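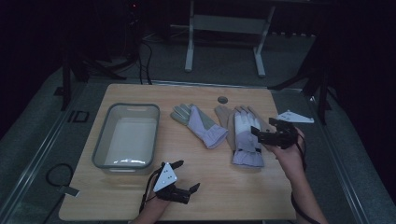
Kamil Holub told us in the corridor that the skin clinic in Wurnport should keep its evening hours, and that a petition is the only way left. He had 303 signatures already, many from patients who drive up to 15 miles.

I came to the open day in May with my sister. We saw the two treatment rooms on the ground floor and a short talk on mole checks, with time for questions. The doctor spoke slowly, which I liked very much. She explained that a first visit takes 10 minutes and a small excision takes longer.

The tea was weak, but the staff were kind. Before leaving I signed on Kamil's list. The next open day will be at the Skokmont branch, and parking there is free after eight.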